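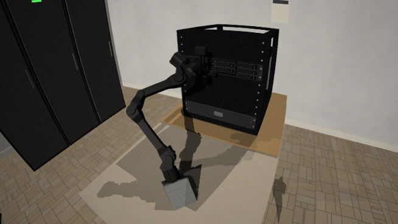 Plerville Church Life Forum > Running Things > Midweek meetings

Moving Wednesday prayer meeting to Sunday after the service?

toomroad_alto
Wed 19 July

Hi all, long-time reader and only an occasional poster, so be gentle with me! Our church in Plerville has held a Wednesday night prayer meeting for longer than I've been alive, and our elders are now asking whether we should drop it and pray together for half an hour after the Sunday service instead. Attendance on Wednesdays is down to eight on a good night, and in January we had one evening when it was me, my mother and the man who unlocks the building.

I love that meeting. I learned to pray out loud there, very badly, with people who were kind enough to say amen anyway. But I also have two kids in school and I know exactly why the other young families don't come. Has anybody's church made this switch, and did people stay?

kettle_on_low
We made the switch at our place in Parnemier, and I'll give you the good and the bad. The good is that we went from a handful to a real roomful, including folks who had never been to a prayer meeting in their lives. The bad is that it's short, the coffee is calling from the next room, and people pray for the sick list and not a lot else. Wednesday used to wander a bit. Somebody would read a psalm and we'd sit there with it – I do miss that.

secondpew
I'm going to disagree with the whole idea, with love. A midweek meeting costs you something and I believe that's part of what it's for. When I was a new Christian the older folks drove in from Toom on icy roads to be there, and I noticed. If you tack prayer onto the end of Sunday you're telling people it can be squeezed in. Eight people who want to be there can do an awful lot of praying.

ninefold_casserole
secondpew, I hear you, and I had grandparents just like that. But I work evenings at the hospital laundry and for seven years I've been hearing how Wednesday shows who is serious. I'm on my knees at five in the morning before anybody else in my house is up. I'd come on a Sunday in a heartbeat.

secondpew
That's fair, and I'm sorry if I've ever been one of the people who made you feel that way. I didn't have shift workers in mind and I should have. I still wouldn't close the Wednesday, though.

toomroad_alto
Thank you both, this is already more useful than our last business meeting (which ran past ten and ended up being mostly about the parking lot). The other thing driving it is money. Heating and lighting the hall on Wednesdays came to $2,880 last year, and the quote for the coming year is $3,408. One of our elders says that would pay for the whole summer Bible club.

kettle_on_low
Do you have to use the hall? Before we moved ours we met in the Kondeck Room, which is only the old Sunday school room with a better carpet, and one little heater did the job. Or go house to house. People pray differently in a living room, and you get pie.

graybeard_tenor
House to house worked for us for a while and then it didn't. The same two families hosted every time and got worn out, and a couple of our older members couldn't manage the porch steps. If you try it, please ask about steps first.

ninefold_casserole
Could you keep a small Wednesday in a small room and add a Sunday one once a month? Ours did that with the choir practice and the two groups ended up overlapping quite a bit.

secondpew
I could live with that. I'd want the Sunday one to be long enough to settle into, forty minutes at least, and let the coffee wait.

toomroad_alto
I like this very much. My mother says she'll come to both and that the coffee should not wait, so there's one vote each way. I'm going to write it up for the elders tonight and ask about the side room while I'm at it. Please pray for us, whichever day you do it on – and kettle_on_low, I'd love to know what time you start on Sundays and whether you have anything going for the little ones.

kettle_on_low
We start at a quarter to twelve. Two of the teenagers take the little ones outside, or into the nursery if it's raining. Will be praying for you all.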